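Sumeya Ambaye
Thread: what changed for housekeeping and maintenance after we automated the work orders and the corridor floors. Long, mostly operational.

Context first. The building is the Maneo, 243 rooms, serviced apartments and short stays mixed on every floor. I run room operations. In May we moved dispatch to Trastex, which assigns tasks by itself, and put 2 Trundard floor units on the corridors.

Before that, dispatch was a person. Gadisa Kumsa sat at a desk by the linen elevator with a radio and a printed sheet. He knew who was fast, who was on which floor and who had a bad knee. None of that was written down anywhere.

The software wanted it written down. It took us most of the setup period to agree on what a "task" was. Gadisa had one word, "bathroom." Trastex now has 7 codes under that heading, and fixtures have a code separate from cleaning.

The floor units do the corridors between 10 a.m. and 3 p.m. They dock on the service landing. They cannot open a fire door, so somebody on each floor props and closes it as part of the round. That is a new task. It did not exist when people vacuumed.

Corridor vacuuming was also where people caught their breath. It was the easy hour of a shift. With it gone, a shift is bathrooms and beds end to end. The first complaint I got about automation was about this, and it was correct.

We changed the rule in Trastex so that it cannot assign more than 2 bathroom tasks in a row to the same person. Output per shift dropped slightly. Sick calls dropped too, though I would not claim a cause from one season.

The part that has not been automated at all is the part inside the room. The work order arrives by itself, the parts request goes out by itself, and the closing note is half filled in already. Between those steps it is still a pair of hands and a handheld showerhead.
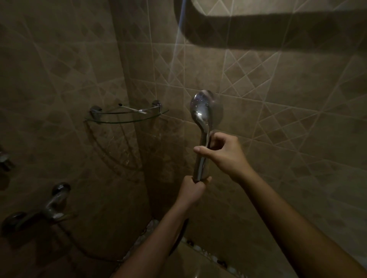
Sumeya Ambaye · room operations, Maneo · thread continues

A fixture order on a shower covers the head, the hose, the mixer and whatever is on the wall next to them. Trastex allows a fixed block of minutes for it. The block came from the vendor's default table and assumed a bathroom with plain walls and easy access.

Our older bathrooms are dim, tiled corner showers with a glass shelf set across the corner. Reading a grout line or a hose connection in that light takes longer than the table allows. For the first weeks the system flagged every one of those orders as late.

Being flagged late had a consequence I had not planned for. People closed the order on time and came back afterward to finish it, off the clock. Gadisa spotted it from the door log. We turned the flag off the same afternoon and have not turned it back on.

We now set the minutes from our own records. Gadisa would not sign off on a new figure until we had 1000 closed fixture orders to work from. He was right to hold out, the early ones were useless.

His job changed the most. He reviews exceptions now: orders the system could not place, orders somebody refused, rooms with a guest still in them. He says it is quieter and that he sees fewer people. He asked for one floor walk per shift to be put in his schedule, and it is there.

Refusals are worth a post of their own. Under the radio you could tell Gadisa no and he would sort it out. The app had an accept button and nothing else. We asked for a decline button with a free text box. Gidey, who did the integration, built it without charging us for it.

Most used decline reason so far: "already doing this one." Two people standing at the same door, one sent by the app and one who noticed the problem while making the bed. We let the person who noticed keep it.

Pay did not change. Hours did not change. Two people moved from corridors to fixtures and were trained for it on shift. If your vendor's plan puts the training after the rollout, move it.

Next is the linen count, which I expect to be harder. I will add to this thread once the readers are installed on the carts.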